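Skokarix Number Puzzle: Teleoperated Demonstrations

Contents of this README: task, setup, how the episodes were recorded, file layout, known problems.

Task

The robot works on a wooden counting puzzle in a shallow tray. Tiles come in pairs, a printed numeral and a picture with the same quantity, for the numbers one through ten. An episode covers one tile: approach, grasp, move, place, release. The operator decides which tile to work on, and the choice is written in the episode's text label ("place the 5 tile next to the carrots").

The tiles have wavy edges, so a placement that is a few millimeters off leaves the tile riding up on its neighbor. Operators were told to correct this in the same episode and keep recording. Those corrections are in the data and are not marked separately. 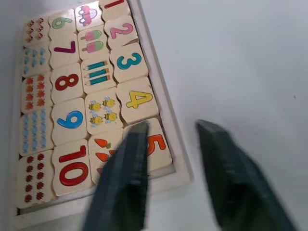
Wrist view, fingers open at the 5 tile.

Setup

Two arms, each with a parallel gripper, share one light-colored tabletop. Each arm has a wrist camera. The operator drives both arms with the Drotano handheld controllers, one per arm, and closes the gripper with the trigger. Trigger travel is recorded as a continuous value.

The tray is not fixed to the table. Its position and angle change between episodes, and sometimes within one if a finger pushes the rim. Either arm may do the work. The idle arm stays powered, and its camera keeps recording, so many episodes include a side view of the other gripper carrying a tile.
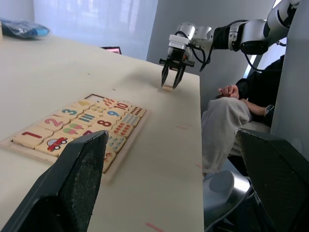
Recording

Collected at the Flondside lab in April. The release has 2254 episodes, split as follows:

train: 1946
validation: 147
test: 161

Splits were made by session, so no session appears in two splits. Most episodes are shorter than 500 steps. A few run longer where the operator dropped a tile and went back for it.

People are sometimes visible past the edge of the table. We left those views in and did not crop the video.

File layout

Each episode is a folder with four items:

left_wrist.mp4
right_wrist.mp4
states.npz — joint positions, gripper opening, controller input
label.txt — one sentence, lower case

Timestamps in states.npz are in seconds from the start of the episode. The Drakos loader in the tools folder lines up the video and the states and will skip any episode with a missing file.

Known problems

Fast moves blur the fingers in the wrist video. The joint states are fine in those parts.

During a grasp the fingers cover part of the picture tiles next to the target. A policy that has to read the quantity should use earlier steps, before the gripper is down.

Numerals can be sideways in the wrist view, depending on how the tray is turned. Do not use random flips when training — a mirrored numeral will not match its label. 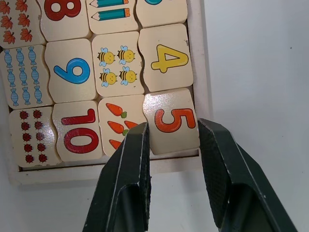 5 tile between the fingers, out of line with the 4 tile.

Send missing files or wrong labels to the issue tracker with the episode folder name.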